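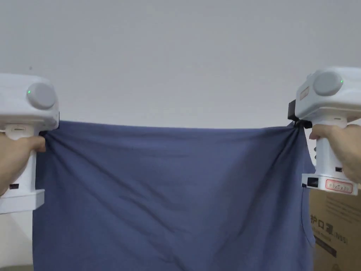

Laundry on the bed, part two

Monday's washing at the Sarau flat, folded and put away. Not many pics this month, sorry, upload limit on the old gallery ran out and I've had to move everything over. Captions written fast before tea. Part one (towels, tea towels, the great duvet cover fight) is still up on the old page if the link works, it did last night.

For anyone new: small flat, one bedroom, no ironing board, no table big enough for anything. Everything gets folded on the mattress. Bed stripped down to the fitted sheet first, pillows on the landing, duvet over the bannister. Takes a minute and you get a flat surface you can reach from the side without doing your back in.

The usual run, for those who asked last time. Whites first, then darks, then blues and greys together. Blues at 40, always have done. Gemero powder, the plain one, half a scoop. I did try the liquid and went back. Short spin for T-shirts or the creases set in and you're pulling at them for ever. Shake each one hard by the shoulders as it comes out of the machine, then on the airer, hems down. Airer lives by the bathroom door because there's nowhere else for it to live.

Had a go at counting this year, on a tally sheet inside the cupboard door. 266 tops folded up to the end of last month. That's tops only. Socks would have finished me off.
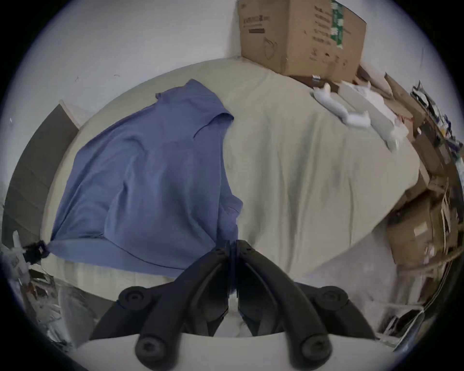 Blues next. They're the easy pile, mostly soft cotton, they go flat with one stroke of the hand and stay there. I do them in the afternoon when the light comes round to that side and you can see which way a crease is running. Greys after. Anything with a zip or a hood goes to the bottom of the heap and gets done last, or gets done Tuesday, or hung on the back of the door with a clear conscience.

Order on the bed matters more than I thought. Heap at the pillow end, folding in the middle, finished pile on the chair. NOT on the bed. If the finished pile is on the bed it goes over the second you lean on the mattress, and then you're folding the same vest twice and muttering.

Quick note on the drawers as three people emailed. They're from Després, the shop by the roundabout, the tall narrow unit in white. Bought it flat packed, put it up in an evening, one drawer still sticks. The dividers inside are Zorkix, the bendy ones you snap to length. They come too long and you trim them down with scissors, go slow, they ping. I've got four in the T-shirt drawer and two in the sock one. Wouldn't bother with them in a deep drawer, they just lean over.

Measured up before buying, which is not like me. The wall next to the bed is 147 cm to the door frame, and the unit fits with enough room left for the hoover. If yours is tighter than that have a look at the low version, same drawers, wider top, handy for a lamp.

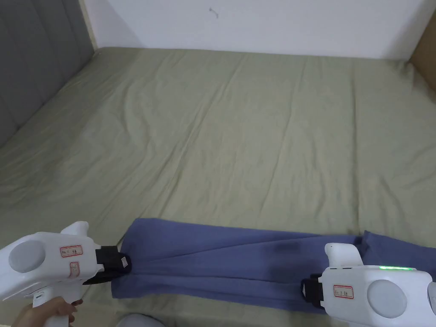

Long folds first, then the short ones. That's the whole method really. Make a strip, smooth it from the middle out to both ends, then halves or thirds depending on how deep your drawer is. Mine takes thirds. Thirds stand up on their own if the cotton's thick enough, thin ones flop and need a neighbour either side.

Pulling both ends of the strip gently before the last fold gets most of the ripples out. Gently. I've stretched a neck or two getting impatient. And check the seams are lying one on top of the other before you go any further, a twisted side seam at this stage means a twisted parcel at the end and there's no fixing it except starting again.

Things I've stopped doing: 

Folding on the floor. Knees.

Tissue paper between layers. Looked lovely, lasted a week.

Folding round a bit of cardboard like in the shops. Works, very neat, but then you've got to find the bit of cardboard.

Rolling. I know, I know, everybody rolls. Fine for a suitcase. In a drawer I can't tell one roll from the next and end up undoing the lot looking for the one with the pocket.

Somebody wrote under part one that the sheet ought to be smooth before you start or the creases come through on the shirt. Never noticed it myself. Mine's a fitted one and there are always ripples in it towards the wall however hard I tug the corners. Doesn't seem to matter. If it bothers you put a towel down, a bath towel does for a T-shirt and a bath sheet for anything with long sleeves.

Also: lighting. Overhead bulb is hopeless for this, you get your own shadow right where you want to look. Curtains open, lamp off.

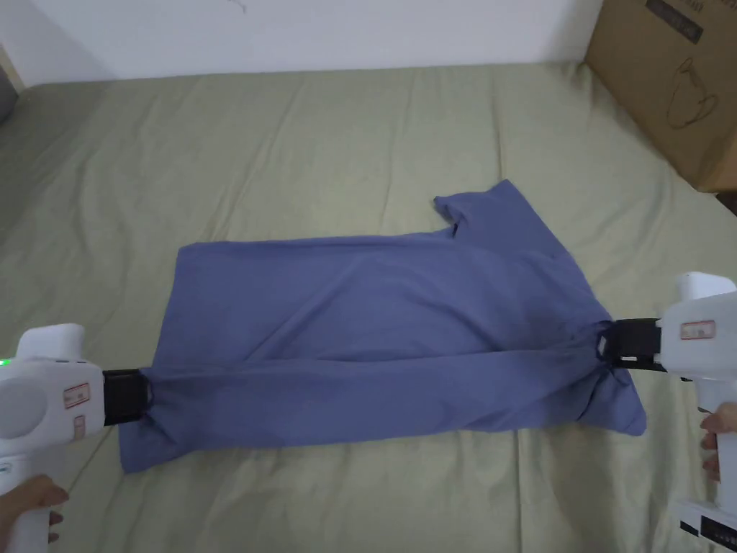 Sleeves are where most people go wrong, going by my inbox. They get tucked in first, in a hurry, and then there's a lump in the middle of the parcel that never presses out. I leave mine till the body is lined up. With the shirt lying sideways you can get at the long edge first, turn that over into a straight band, and the sleeve on the far side can stick up in the air for the time being, it's not hurting anyone. Then smooth the wide bit in between, the diagonal wrinkles there need the flat of your hand, and only after that bring the far side over and lay the sleeve back along itself. Plain ones are good to practise on. No print to keep straight.

Collar end last. If the collar's rolled under, open it out before the final fold or it'll dry up stiff like that (mine do anyway) and sit funny on the hanger when you next want it.

What went back in the drawer: T-shirts in a row, folded edge up, blues at the left and greys at the right. Socks in pairs. One vest that should have gone in the rag bag and didnt, again. Drawer shuts. The sticky one needs a shove with the hip.

Page counter on the old gallery went past 2,000 just before I moved it, for a page of folded washing, so thank you whoever you all are. Comments are off until I work out the new settings. Email's the same.

Part three is bedding, probably in October, when the winter duvet comes down from the loft and the summer one has to go somewhere. Fitted sheets by request. I can't fold those neatly either but I'll put up what I've got.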